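Ticket 404 (yes, really) – newsletter pages printing out of order
Opened Mar 19, 2022, still open as far as I'm concerned

Hi Palto support, me again! I lay out our neighbourhood craft newsletter in Palto and it's been behaving beautifully until this issue, when the page numbers went completely bonkers. Page 4 prints as page 10, and the footer on the dye article has wandered up into the body text.

**What I've tried so far**

1. Restarted everything, made a tea, restarted again. Same result.
2. Pulled all the pictures out and put them back one at a time, starting with the one with red droplets in a white tray. Page count didn't budge, so I don't think the photos are the culprit.

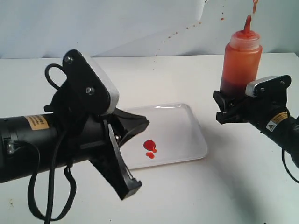 3. Swapped the body font from Hodevar to Paseck. The footer moved, but to a worse spot (it's now sitting on top of the recipe for onion-skin yellow, grrr).
4. Exported only the fabric spread, the one with the white sheet and the blue binder clip on its hem. That one came out perfectly on its own! Colours fine, margins fine, footer at the bottom where I left it.
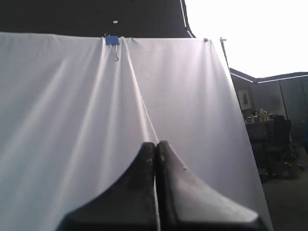
5. Put the spread back in the full file and the trouble came right back. I also turned off "continue numbering from previous section", which your help page suggests, and all that did was lose the numbers on the back cover.

The footer should be underneath the last line about trays.
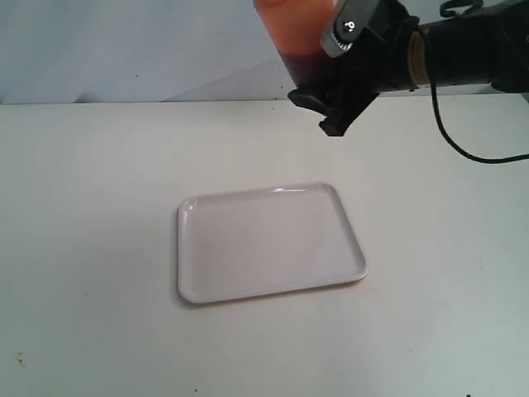 Craft Neighbours | July issue | Page 102

Keep a shallow white tray just for dye work, and don't let it drift back into the kitchen cupboard.

See? 102! The whole thing is 10 pages long. I can send the full file if you tell me where to upload it, it's too big for my email.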